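Grid Notes > Opinion > Shopping Events
2 min read

Okay, I love a shopping round as much as anyone, but can we talk about gacha? I dropped nearly 200 credits at Castby on Thursday chasing one kitchen rare, and I came home with 7 copies of the same tea towel. 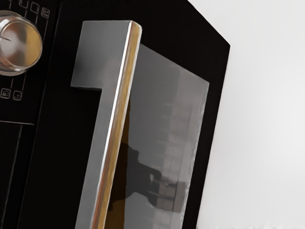 Gacha makers say it's all part of the fun, and sometimes it is! But I'd much rather pay 100 up front for one good thing – a glossy black microwave with a chrome knob, say – and know it's mine. Styliani Tzanetos sells her Skaltix line that way and I keep going back. 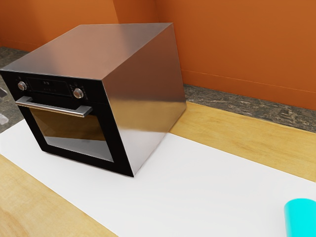
Stainless steel oven on the counter

My friend Tyyne Mustonen thinks I'm a grump, and she trades her doubles happily. Fine, but I don't want a second job. 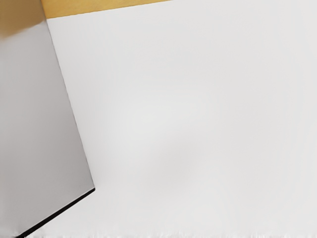
So what would I change?

Let us buy the rare outright, even at a silly price. I'd pay it (and probably complain).

Recent posts
Clurnadel in February
Girard skins, first look
102 landmarks and counting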